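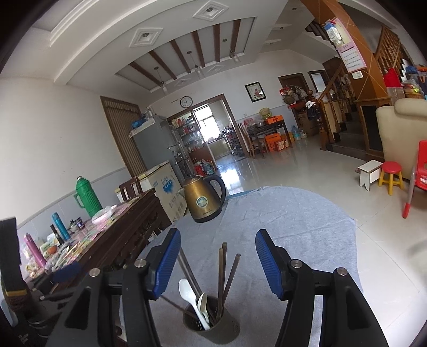 Sutovden - "Gomley" (Doppel-LP, farbiges Vinyl)

Das dritte Album des Quartetts ist endlich auf Vinyl da, und es klingt phantastisch! Sutovden spielen progressiven Doom mit viel Luft zwischen den Riffs, dazu ein Cello, das sich oft erst nach Minuten meldet und dann nicht mehr weggeht. Wer den Vorgänger "Quispe" mochte, wird die ruhigen Stellen wiedererkennen. Neu ist, wie wütend die Band zwischendurch werden kann - der Mittelteil von "Salzpfanne" ist das Härteste, was sie bisher aufgenommen hat, und gleich danach kommt ein Akustikstück, bei dem man die Finger auf den Saiten hört.

Für die LP wurde ein eigenes Master angefertigt, etwas leiser als die CD und mit deutlich mehr Raum im Bass. Die neun Stücke verteilen sich auf vier Seiten, das lange Schlussstück "Unter dem Wehr" hat Seite D ganz für sich allein. Unbedingt laut hören!

Label: Domura
Format: 2 x 12", 33 U/min, Gatefold
Farbe: rauchgrau marmoriert
Spielzeit: rund 100 Minuten
Beilage: Textheft, Downloadcode
Bestellnummer: DOM 116
Erhältlich seit: 15.06.2025

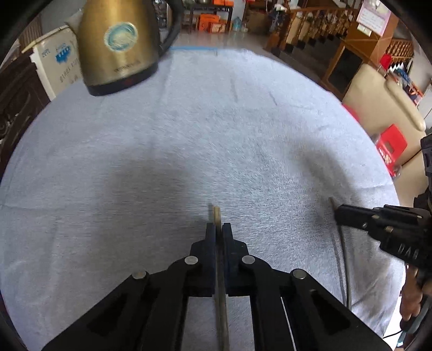 Ist das Bonusstück der CD auch auf der LP enthalten?
Das Bonusstück "Nachtfähre" fehlt auf dem Vinyl, liegt aber dem Download bei, in voller Länge und als FLAC oder MP3.

Das Gatefold ist aus schwerem Karton, innen läuft eine Tuschezeichnung über beide Hälften. Die Platten stecken in gefütterten Innenhüllen. Jede Pressung fällt in der Marmorierung anders aus, bestimmte Muster können wir beim Versand leider nicht heraussuchen.

Eine schwarze Nachpressung ist für Juli angekündigt, mit demselben Master und derselben Beilage. Vorbestellungen dafür nehmen wir schon an, bitte im Bestellfeld "schwarz" auswählen.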